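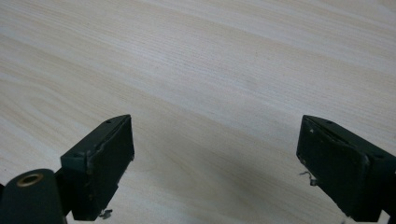 Wrist view from the hand-held gripper, jaws open over bare table.

Is it worth keeping frames with nothing between the fingers when training a grasp policy?

Posted by Shireen Steyn, Mon 6 June

I am trying to reproduce the Virnine result, in which a policy learnt from hand-held gripper demonstrations is run on a fixed arm with no arm data at all. My set has 406 demonstrations of small parts being picked off a pale wooden table. The method section says only that "inactive segments were trimmed". It does not define inactive.

Many of my recordings contain stretches like the one at the top: fingers apart, wood grain, the gripper's own shadow and nothing else. I trained two policies on the same demonstrations. Policy A had every such frame removed. Policy B kept them all. Each had 18 trials on the arm with the same start poses.

A closes early. It shuts the fingers over bare wood when the part is still well to one side. B seldom does that, but it hovers, sometimes until the time limit. Validation loss is lower for A, which does not match what I see on the arm.

Two things I would like to know. Where do people usually put the cut? And could the pads be part of the problem? They are chipped along the upper rim, and there is a thin grey strand sticking out into the gap from the right finger. I have no record of when it first appears in the set.

Danilo Javier

Your validation loss is not comparable between the two runs. You removed the frames from the validation split as well, so A is being scored on an easier set. Score both on the untrimmed split and I expect the order to change.

As for the cut, do not decide it on what is visible. Decide it on motion. A frame with an empty gap is useful if the gripper is travelling towards something, as it is the only place the policy can learn that open fingers over bare table means keep moving. With all of them gone, most of what A has seen is a part near the jaws followed by a close command, so closing is a reasonable guess everywhere. B has the opposite fault. If the demonstrator pauses before starting, those frames carry a near-zero action, and the policy copies the pause.

What I do:
Compute the gripper speed from the tracked pose, smoothed over a short window.
Drop frames below the speed threshold at the start and end of each demonstration only.
Leave pauses in the middle alone. Some of them are the grasp.
Check the finger width as well, or you will discard slow closes.

On one of my own sets this took out 2848 frames and the hovering stopped. I would not read much into 18 trials per policy. The early closing sounds large enough to be real, but a modest difference in success rate would be lost in the noise at that size.

On the strand: it is fixed relative to the camera, so the network can learn to ignore it if it is there throughout. It becomes a problem if it is present in one part of the set and absent in another, or if the gripper on the arm is clean. Look at the first frame of each demonstration and note where it starts. Then cut it off.

Magbanua

just keep everything and train longer. we had hovering too and it went away with more steps. didn't change the pads or anything

Panditz

I'd disagree with the above if the pauses are long. More steps made ours copy them more faithfully.

One point to add to Danilo's answer. Table texture matters here. If all the recordings were made on one board with strong grain, the policy can use the grain as a position cue, and the empty frames are where it is easiest to pick up. We held out 163 demonstrations on a second surface and the trimmed and untrimmed policies both dropped, the untrimmed one further. Random crops and colour changes recovered part of it. Recording on a few different surfaces recovered more.

Also check the latency between your image and your width signal. An offset of a few frames looks very much like early closing.

Shireen Steyn

Rescored on the untrimmed split and B is now lower. The strand is in every demonstration from the February session onwards and in none before it. Retraining with the speed cut at both ends, and will check the latency before the next trials.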